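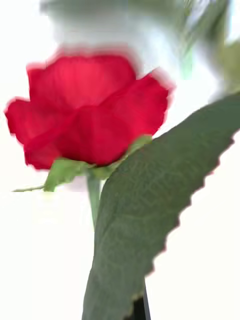
Seasonal help wanted, Koltard Flowers

Busy stretch coming up and we're short handed. Need two people for the packing room and one for the van. Start as soon as you can, runs to the end of June, maybe longer if it suits us both.

Packing room: conditioning stems, stripping leaves, making up hand-tied bunches to a set recipe, sweeping up. Early starts, 5.30 most days. On your feet the whole shift. It's cold in there, bring layers. Gloves and apron provided, boots not.

Van: local drops to shops plus the Hudari hotel run twice a week. Clean licence, held two years or more. Must be able to lift full buckets. Knowing the one way system a big help.

Experience nice but not needed, we'll show you. Would rather have someone who turns up on time and can be civil before breakfast. If you've done market work or a kitchen you'll be fine with the pace. We send out roughly 3,000 stems on a heavy day so it does get hectic.

Hours: 14 a week to begin with, more near bank holidays. Paid weekly. Tea and coffee free, and you can take home whatever wont sell.

No CV needed. Just write a few lines saying which job, what days you can't do, and when you could start. Put a phone number on it please, people keep forgeting. Drop it in at the Trurnero Yard office or email. Trial shift is paid.

Over 18s only for the van. No agencies.

Posted March 2018

Koltard Flowers, Unit 10, Trurnero Yard | Contact us | © Koltard Flowers | Back to top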